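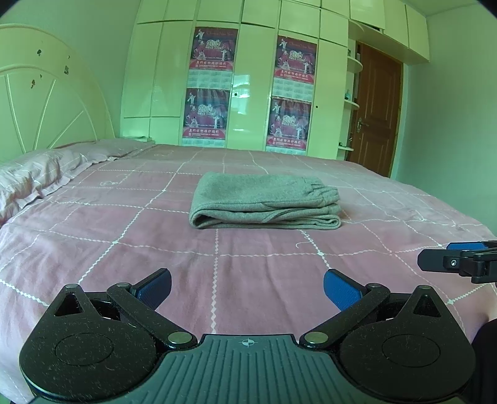
A bedspread is the outermost covering of a bed, laid over the sheets and blankets by day. Printed grids are a long-standing pattern, as in a dusty-pink spread with white lines of small diamonds and wavy dashes. In Canada, the Traltwood mill at Davemville wove some 2,000 spreads a year – chiefly in cotton – under its manager, Laine Mockus. Its grey and coloured lines were later sold to Korkis.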